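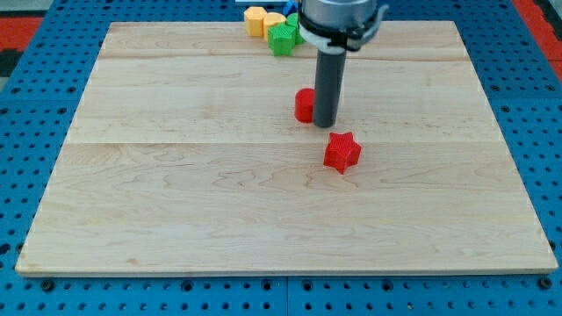 Cordeiro, June

4. Oiling and drying a wooden board

Use Flurkel board oil or any food-safe mineral oil. Do not use olive or sunflower oil on the board.

1. Wash the board by hand in warm water and stand it on edge for 24 hours.
2. Sand raised grain lightly, working along the grain, and wipe off the dust.
3. Pour on a little oil and spread it with a lint-free cloth. Do the ends last and go over them twice.
4. Leave for 8 hours, then wipe off what has not soaked in.
5. Repeat steps 3 and 4 if the surface still looks dull.

Note: Pale boards darken slightly with the first coat. Check seams between planks each time you oil - a gap that catches a fingernail should be glued before further use.

Caution: Never put the board in a dishwasher or leave it to soak.

For deep cuts and warping, see section 5. Refill tins are order no. 1338.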